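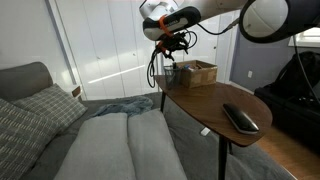
Figure 3. Small wooden table beside a bed, one of the bedroom surfaces discussed in Section 4.2.

4.2 Do bedside tables fill up on their own?

The claim that small tables attract clutter is repeated so often in the tidying literature that it is rarely tested. Vídalín calls the bedside table a "landing strip" and treats its size as the cause of the mess. We doubt this. Of the 876 surface records in the Novden survey, only 27 concern tables placed against a bed, and 19 of those come from homes where the owner had already asked for help with tidying. A sample like that can tell us little about tables in general.

The shape of the top is a second weak point. Tables with an uneven outline, narrow at one end and wide and rounded at the other (Figure 3), were scored by Þórarinsdóttir as if they were rectangles of the same length. This overstates the usable area, and any measure of "fullness" built on it will come out too low. Her later correction, applied to 6 tables in the Iviston homes, was never extended to the rest.

We also found no agreement on what counts as clutter. A glass of water was an "item in use" to one coder and "left behind" to another, depending on the time of day the visit took place. Until the coding rules are fixed, we see no reason to prefer the landing strip account over the duller one, that people put things down within reach of where they sleep.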